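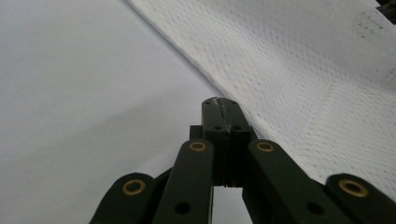
By Mattes Rieger
Reviews | April 17, 2021

Haltovard Polling Station Kit: review

Most polling equipment in this country is old. The ballot boxes at Nivdale were black painted tin with a hinged lid, and the booths were heavy wooden screens that needed a van to themselves. They did the job for decades. When the council lost the use of the store where they were kept, the elections office had to decide whether to pay for storage elsewhere or buy something smaller, and it bought the Haltovard kit.

I work as a presiding officer at elections in Nivdale and Midthorpe. I used the kit for a full polling day in January, at the by-election, and again for a training day when we set it up and took it down several times with new poll clerks. I also went to the count, so I have seen the ballot box opened as well as filled. The council paid for the kit and I have no connection with Haltovard.

What you get

The standard kit comes in 2 carrying cases. The larger one holds the voting booth, which is a folding unit with 3 places side by side. The smaller one holds the ballot box, packed flat, with the seals, a privacy screen for the issuing desk, the direction signs, the pencils and cord, and a pouch for the paperwork. There is a tactile voting device as well, in its own sleeve, and a low table-top booth for wheelchair users.

The low booth is included in the price. Nieto, whose kit we also looked at, sells it as an extra, and I think that is the wrong way to do it. Every polling station has to have one.

Both cases have handles and the larger has wheels. The wheels are small and do not like gravel. At Midthorpe the car park is all gravel and I carried it.

Setting up

The booth is the best part of the kit. It opens from the middle, the legs drop and lock, and the dividing panels swing out and clip to the writing shelf. One person can do it. The first time, I read the instruction sheet and still put a divider on the wrong way round, and it would not clip until I had turned it over. By the training day I did not need the sheet.

The clips are stiff when new. One of our clerks has arthritis and could not close them at all, and somebody else had to do it for her. They had eased a little by the end of the training day, though I would still call them stiff.

The ballot box takes more patience. It is a corrugated plastic sheet that folds along scored lines, with tabs that go through slots in the base. The order matters. If you fold the back before the sides, the last tab has nowhere to go and you have to start again. The order is printed on the instruction sheet but the box itself has no marks on it, and at half past six in the morning, under a bad light, that is a nuisance. I have since numbered the tabs on ours in marker pen. Haltovard should print them.

The base is a double layer and feels firm once the tabs are home. I pressed on it harder than any stack of paper would and it did not move.

During the day

Polling stations are dull places for long stretches, and equipment mostly needs to stand still. The booth did. The feet have rubber caps that gripped the hall floor, and the unit did not shift when people leaned on the shelf. The shelf is deep enough for a long ballot paper laid flat. We had a short paper in January, but on the training day we tried a regional list paper from a previous election and it fitted with room at the sides.

The dividers are tall enough for most people. Joscha Rothe, who was the presiding officer in the next room and is very tall, could see over the top of one if he stood close to it. He would have to be trying, and in a properly laid out station there is no reason for anyone to stand there, but the old wooden screens were higher and I did notice the difference. Nieto's dividers are higher too.

Light is good. The panels are pale and let some through, and the places in the middle of the unit were no darker than the ends. In the wooden booths we used to tape a battery lamp to the middle one.

The pencils are ordinary and the cord is thin. Two cords had come off their holders by the middle of the afternoon. The holder is a plastic hook with an open end, and a tug in the wrong direction frees it. We tied knots. For this election we were asking voters to bring their own pen if they could, so it mattered less than it would in a normal year, but it is a cheap part and ought to be better.

The desk screen is a clear upright panel with a slot at the bottom for passing papers through. It does what it should. It picks up scratches quickly, and ours already looks tired after one election and a training day. The slot is a good width for a ballot paper and rather narrow for a poll card, and several people tried to push their card through sideways.

Signs are printed on stiff board with eyelets. The arrows are separate and attach with a peelable strip, so you can point them either way. One fell off in the wind and we found it by the bins. Cable ties would be more use than strips for anything that goes outdoors.

The ballot box and its seals

Haltovard says the box holds 2000 folded papers. That was my main doubt about it when I first saw it assembled, as it looks smaller than the old tin ones.

Turnout at Nivdale was better than expected for a January by-election, and all of the town's voters were sent to the one hall. At the close we had 1736 papers in the box according to the ballot paper account, and the count agreed with that figure the same night. The box took them, but by the evening we were using the flat stick to push the papers down through the slot. It is allowed for, and the stick comes in the kit. I would not want to put many more in. People fold papers differently, and some fold once or hardly at all. If you expect a number close to the stated capacity, order a second box and have it ready.

The seals are numbered plastic ties that pass through the lid and the body at each side, with another for the slot cover at the close of poll. They pull tight and cannot be undone without cutting. The numbers are raised and easy to read, and candidates' agents who came to see the empty box sealed in the morning could copy them down without asking me to hold a torch. One agent asked whether a determined person could lift the lid between the seals. I let him try while the box was empty and before it was sealed for use. He could raise the edge a little at the front, where there is no seal, though nowhere near enough to get paper in or out. He was satisfied. A seal at the front would still be worth adding, if only to save the conversation.

The box is translucent, so voters can see that there are papers in it without being able to read them. Some people liked that and said so. One man said he preferred the tin.

At the count

Opening the box is simple. You cut the seals, record the numbers, lift the lid off and tip. Because the lid comes away completely, the counting staff could show the agents the inside in one movement, corners included. With the hinged boxes there was always some peering. Nothing had caught in the folds of the base, which I had worried about.

Packing away

The booth folds in reverse order and goes back in its case without a fight, as long as the dividers go in first. The box can be unfolded and used again. Haltovard gives no figure for how many times. The scored lines on ours have turned white after being folded up and down all through the training day. They have not split. I would keep one box for training and leave the others alone.

The paperwork pouch is too small. The marked register does not fit in it flat, and the register is the one thing you must not bend. I used a separate envelope, as before.

Against the Nieto kit

We had a Nieto kit on loan for the training day only, so I have not used it with real voters. It has higher dividers, better cords and a proper zip folder for the register. Its booth is made up of separate panels that slot together, and it took us far longer to build. Several of the clerks said they would not want to do it alone. The Nieto box is rigid and arrives assembled, which is a comfort, but then you are back to needing room to store it, and room was our whole problem.

For a council with plenty of storage and staff to do the fitting up the day before, Nieto may suit better. Where the presiding officer arrives in the dark with everything in the back of a car, Haltovard is easier to live with.

Spare parts

Seals, strips, pencils and cords can be ordered separately. So can dividers and clips. We ordered replacement cord holders after January and they came quickly, the same design as before with the same open hook.

Verdict

Good: quick booth, sensible low booth included, clear seals, fits in an ordinary car.

Less good: stiff clips, poor cord holders, unmarked folds on the box, dividers a bit low, small pouch.

I would use it again, and will be doing so at Midthorpe next month. I am taking string, cable ties and a spare box.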